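30 January 2024
By Manee Kongkaew, Chaiwat Thongsuk and Jintana Limsakul
0 comments | 11 shares

4. Planning the Equipment Budget

4.1 Starting from the chores

When we first sat down to plan our purchases, we did what I suspect most small groups do, and opened the Skemow catalog before we had written down a single task. The arms were handsome and the price sheet was long, and we spent a good part of January comparing reach and payload figures that had very little to do with the work we wanted done. Chanida Khamphan finally asked us to put the catalog away and make a list of household chores instead, with the tools each chore would call for written beside it. That list became the backbone of the budget described in this section, and we would gladly hand a copy to any group about to go through the same thing.

The chores fell into two broad families, which we call wet-area work and cloth work. Wet-area work covers sinks, racks, dishes and the counters they sit on. We had assumed it would be the cheaper family, as most of the objects are rigid and easy to find in any kitchen store. The objects were indeed cheap, but the reach was another matter. A sink sits below the level of the counter, so the hand has to come over the front edge and then down into the basin, and the forearm must stay clear of the counter the whole way (Figure 3). Our first quote from Gimum was for a shorter arm, and we are very glad we didn't sign it.

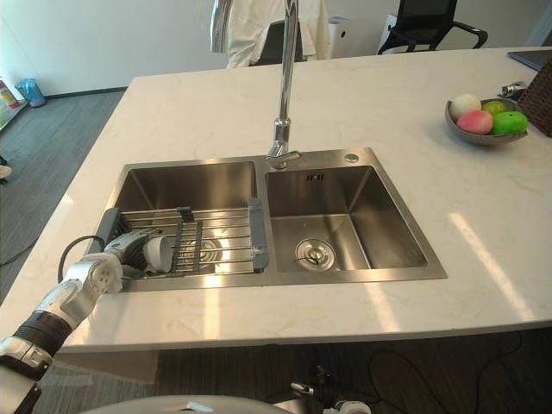
Figure 3. Wet-area station: one gripper extended over the dish rack in the left basin of a double sink set in the island.

We also learned to budget for the room along with the robot. Cable runs, covers for the wrist joints, spare racks and strainers, and the plumber's visit all ended up on a line we named "station costs," and it grew every time we looked at it. In the first draft that line was 11 percent of the total. In the draft we submitted it was 25 percent, and if we were doing it over we would go to 30 and sleep better. A reader who is used to industrial cells will find this obvious (and we can hear Kanyarat Thammasiri laughing as we write it), but none of us had ever had to price a kitchen before!

4.2 Cloth work and the question of fingers

Cloth work brought up a different set of worries, most of them to do with the fingertips and the wrist cameras. Clothes are soft, they fold over themselves, and the hardware that holds them tends to be small and shiny. A clip hanger is a fine case in point, with its metal jaws, its rubbery tips and a thin rod running through all of them. To plan for such a thing one has to ask how wide the fingers open, how much of the wrist view the fingers take up once they are in close, and whether dark fabric can still be told apart from its own shadow. We put these three questions to every supplier.

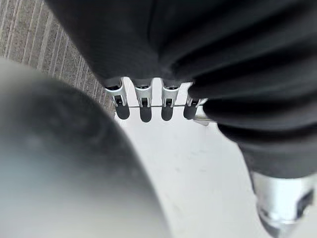
Suksawat answered with a set of slim fingers at a higher price, and Bomier with a standard set and a longer warranty, and we went back and forth between them for longer than we like to admit. In the end we asked for both on loan and wrote the loan period into the schedule, so that the choice could wait until we had spent time with real garments. We recommend this warmly to anyone whose supplier will allow it. The paperwork is dull, and somebody has to keep track of the return dates, but it costs far less than a drawer full of fingers that never get used.

The wrist cameras were priced separately. We had at first planned to buy the least expensive model and put the savings toward spare parts. Chaiwat argued for better low-light performance, with black clothing chiefly in mind, and after some friendly discussion we moved the money over and trimmed the spares.

4.3 Hours as a budget item

The last item is staff time, and we treat it as equipment because it has to be reserved in just the same way. We set aside 234 hours for setup, resetting objects between trials, and small repairs, and we divided them evenly between the two families of chores. Cloth work will probably want more than its half. Garments need to be clipped, smoothed and hung again by hand, and a dish rack is much more patient about being put back where it was. Section 5 gives the full schedule of purchases, with the loaned fingers listed on their own line.

Last updated 30 minutes ago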